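Hallside Ballot Measure Text Collection

README, last revised 17 February 2024

Welcome! This folder holds the plain-text version of every local ballot measure we could track down for the town of Hallside and the two counties that share its water district, Abella and Vustamine. If you have ever stood in a voting booth trying to work out whether a yes vote keeps the fee or gets rid of it, you already know why we started typing these up.

The collection has 1246 measures in it. Each one is a single record, and each record has the wording exactly as it was printed on the ballot, the official summary if there was one, and the result if we found it in a certified canvass. We love this stuff and we hope you find something good in it (start with the sewer bonds, they are wilder than they sound).

What's in the folder

measures.csv - one row per measure, the main file
fulltext/ - one text file per measure, named by its ID
arguments/ - arguments for and against, where the voter pamphlet survived
places.csv - old and new names of precincts and districts
changes.txt - what we fixed and when

Columns in measures.csv

id: our own number, never reused, even when a record is deleted
county: Abella or Vustamine. Measures for Hallside only are filed under Abella, which is where the town hall stands
election_type: primary, general, special or mail
letter: the letter or number printed on the ballot, blank if there wasn't one
title: short title as printed. We did not fix the spelling!
threshold: the share needed to pass, as written in the law calling the election
yes, no: vote totals from the certified canvass
outcome: passed, failed, withdrawn or unknown
yes_means: one plain sentence, written by us, on what a yes vote would have done
source: the pamphlet, canvass book or newspaper page we typed from

The yes_means column is the one we are proudest of and also the one you should be most careful with. It is our reading of the law, written by two people and checked by a third. Where the three of us could not agree, the field says "disputed" and the text file carries a note with both readings. Those notes are some of the most fun things to read in the whole project.

How the text was made

Older pamphlets were typed by hand from the paper copies in the Hallside library basement. Newer ones came as PDF files from the county clerks, and we pulled the text out with Rultosier, a little script Parisa Golestani wrote after one weekend too many of copying and pasting columns in the wrong order. It handles two-column pages and the tiny fiscal tables nicely. It does not handle italics or strikeout, and that matters a lot for charter changes, where crossed-out words are the ones being removed. In those records struck words are wrapped in double square brackets and new words in double plus signs, all put in by hand.

Hyphens at line ends were joined back up. Page numbers and running heads are gone. Everything else stays, including the measure that was printed with the same paragraph twice.

Please be careful about

Letters repeat. Measure B shows up again and again, so never join on the letter alone - use the id.

Precinct lines moved. Vustamine redrew its map in the middle of the collection, and a measure that seems to lose support on the east side may only be counting different streets. places.csv will get you most of the way, but it is a list of names and has no boundaries.

Special elections are thin. We know of 7 that we have no pamphlet for at all. They have rows in the main file with the title and the result, and an empty text file so scripts don't fall over.

Thresholds are not all the same. Some tax measures needed a two-thirds vote, so you will find measures with far more yes votes than no votes marked as failed. Those are correct! We get an email on this every few months and we are always happy to answer it, but do check the threshold column first.

Blank totals are not zeros. A blank means we have not seen the certified number. Newspaper counts from election night were left out on purpose.

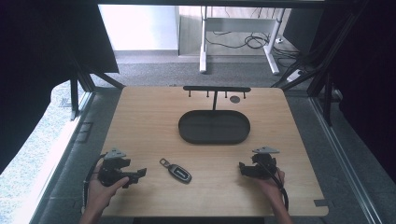 Things people have done with it

Kourosh Bahrami used the titles to look at how ballot wording got longer over the years, and his notes are in the extras folder along with his charts. A high school civics class rewrote a stack of bond summaries in everyday words and then had their parents guess what a yes vote meant. A reader in Vustamine found her grandfather's name under an argument against the county fair levy, sent us a wonderful letter, and corrected the spelling of his name while she was at it (record updated, thank you!).

We would love to see more. Turnout work is possible if you bring your own registration figures, which we don't have. Anything on how the order of measures on the ballot affects skipped votes would be great too - the letter column gives you the order for most general elections.

Fixing mistakes

Send us the id, the field, and a scan or a clear photo of the page that shows the right text. Corrections go in with the next update, usually in September once the clerks' offices have quieted down enough to answer our questions. Small typos in yes_means get fixed right away.

If you have an old voter pamphlet in a drawer, please don't throw it out! Coffee rings and pencil marks are fine. We scan it and mail it back.

Use and credit

The ballot text is public record. Our own sentences and notes are free to use for any purpose, as long as you name the Hallside Ballot Measure Text Collection and say which version you used. The version number is on the first line of changes.txt.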